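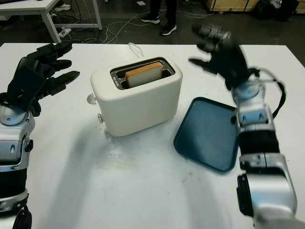

Figure 3. Cream-white pop-up toaster with one slice of bread upright in the slot, beside a dark teal-blue tray on a white table.

4.2 Timing of comping figures behind guitar solos

The second analysis concerns the placement of piano chords against the ride cymbal while a guitarist is soloing. We used the Feltach recordings, which consist of 14 quartet performances with each instrument on its own track. Onsets were marked by hand by two annotators (Calvo and Samonte) and compared with the output of the Tindora onset detector. Where the two annotators disagreed by more than one analysis window, a third listener (Urquijo) made the final decision. Chords that were rolled on purpose were assigned the onset of their lowest note.

After ballads and out-of-time introductions were removed, the set contained 1,416 piano chords. Of these, 753 fell on the offbeat, as defined by the swing ratio measured in the same bar. The remaining chords fell on the beat or could not be assigned to either position. Unassigned chords were kept in the density counts but left out of the timing comparison.

Offbeat chords were played later relative to the cymbal during guitar solos than during bass solos by the same group. The difference was present at medium tempos and weakened as tempo rose. At the fastest tempos the two conditions could not be separated, and we draw no conclusion from them. Chord density showed a different pattern. Pianists played fewer chords in the first chorus of a guitar solo and more in the second, whatever the tempo.

Olszewski has argued that late comping leaves room for the attack of the plucked string. Our results are compatible with that account but do not test it directly, as pick attack was not measured. A simpler reading is that pianists wait to hear the guitarist's harmony before committing to a voicing. In the eight performances where the guitarist mostly played single lines, the delay was smaller than in those with frequent chord passages, which favors the second reading. The split was made by ear, however, and the groups differ in tempo as well as texture.

Two limits should be noted. All of the performances were recorded in the same studio, and the musicians wore headphones, so the delays may not carry over to an open stage. The pianist Sotomayor also appears on several of the sessions, and his habits weigh heavily on the pooled values. Section 4.3 repeats the timing analysis with his performances removed.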